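Is my "carbon neutral" heating plan doing anything, or am I paying for a green sticker?

Posted in: Home & Climate
2023-10-30

plulley_porch

Long one, sorry. Last October I switched our gas supply over to the Dakero "carbon neutral" plan. Same gas, same pipe, same old furnace in the basement, but the bill has a little leaf on it and a line that says "carbon offset contribution." It's 15 dollars a month on top of what I'd pay otherwise. I signed up at a table outside the hardware store, and I'll admit the guy was nice and I was in a hurry.

Then last week my sister-in-law asked me where the money goes and I could not tell her. So I went digging. The Dakero site says my emissions are "balanced 100 percent through certified forestry projects" and names one called Gunen. I found a page for Gunen with a map and some nice trees and a PDF that is 234 pages long. I got as far as page 31 and my eyes crossed. It keeps talking about a "baseline scenario" and "avoided loss" and "buffer pool" and I don't know what any of it means in real life.

What I want to know:

Is anyone planting trees with my money, or are they getting paid for trees that were standing there already?

Who checks? The report says it was verified by an outfit named Shirazi, but it also looks like the project pays Shirazi. Is that normal?

And would I do more good taking the same money and putting it into my own house? It's a 1950s place, drafty as anything, and I haven't touched the attic since we moved in. I'm at the kitchen table with the bills most evenings this month, so I've got time to read whatever you send me.
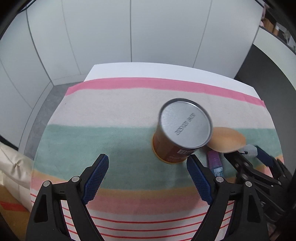 A can on the striped tablecloth.

I'm not trying to bash anybody. I'd like to keep doing something about our footprint, and we can afford the extra. I just don't want to be the person bragging about a leaf on a bill. Any plain-English help is welcome, and if you've been on this same plan I'd love to hear how it went.

draftstopper

Okay, I spent a few years doing home energy visits and I've read more of these project reports than I ever wanted to, so let me take a swing at it.

First the words. "Baseline scenario" is the story the project tells about what would have happened without the money. If it's a forest protection project (and "avoided loss" tells me yours is), the story is usually that the land would have been logged or cleared. The credits come from the gap between that story and what happens on the ground. So to answer your first one, probably no new trees, or not many. You're paying for existing trees to be left alone. That can be a perfectly real thing! If the forest was truly about to be cut, keeping it up keeps a lot of carbon where it is. If it was a steep hillside that no logging company wanted anyway, your money changed very little.

The baseline is the part to read, and it's the part where people get creative. Search the PDF for "additionality." You want to see some evidence of an actual threat: logging permits, land sales, clearing on the neighboring parcels, that kind of stuff. If it's a couple of paragraphs saying the region is "under pressure," I'd be grumpy.

"Buffer pool" is a kind of insurance. A share of the credits gets set aside and never sold, in case of fire or bugs or storms. Good that they have one. Look at how big a share it is and whether it has ever been drawn on.

On who pays the checker – yes, it's normal for the project to pay the verifier, and yes, lots of people think that's a problem. It's similar to a company hiring its own auditor. It doesn't mean Shirazi did sloppy work. I don't know them. What I would check is the date of the last site visit and whether the report is posted on a public registry, with serial numbers for the credits. Then email Dakero and ask for the serial numbers of the credits retired for customers on your plan. Retired means they've been taken off the market and can't be sold a second time. A decent supplier will send you a link. If they send you a brochure, you've learned something too.

Now your house. I'm biased, but I'd start in the attic. A drafty 1950s place with nothing done up there is leaking heat all winter, and whatever gas you don't burn is gas nobody has to balance out with a forest. Seal the gaps first (around the chimney, the pipes, the light fixtures, the hatch) and insulate after. People love to do it in the other order and then they have to dig through the insulation to find the holes. Keep flammable stuff away from the chimney, use the material that's rated for it. If your attic has the old gray pebbly insulation that glitters a bit, don't mess with it, get it tested for asbestos before you go crawling around.

Ask your utility if they do a subsidized energy audit. Many do. They'll run a blower door test, and you can walk around with your hand out and feel exactly where the wind comes in. It's kind of fun.

You could also do both, of course. Keep the plan until you hear back from them and start a jar for the attic.

mossyroof

its all a scam. trees burn down and then what. cancel it

secondhand_stove

I was on the same plan! Two winters. I dropped it this spring, and it wasn't out of anger or anything, I just asked for the retirement records like the poster above says and it took them forever to get back to me. When they did, the records looked fine to me as far as I could follow them. So I don't agree that it's a scam, but I did feel like I was working pretty hard to find out what I'd bought.

Two practical things. Check your contract for an exit fee before you call. Mine didn't have one, but I signed up online and the table people may have had different paperwork. And when you cancel, make sure they move you to the regular rate, because they tried to put me on a different "green" plan that cost nearly the same. Read the next bill closely.

We put our money into weatherstripping and a new door to the basement stairs, and the back bedroom is the warmest it's ever been. I couldn't tell you what that is in tons of carbon. We do turn the thermostat down earlier at night now and my husband has quit wearing his coat to breakfast.

plulley_porch

Thank you, this is so helpful! I searched the PDF for "additionality" and there are eleven pages on it, so that's my evening. Email to Dakero is sent. I also stuck my head up through the attic hatch with a flashlight and what's up there is pink and very thin, and I could see daylight over by the eaves. Going to call the utility about that audit in the morning.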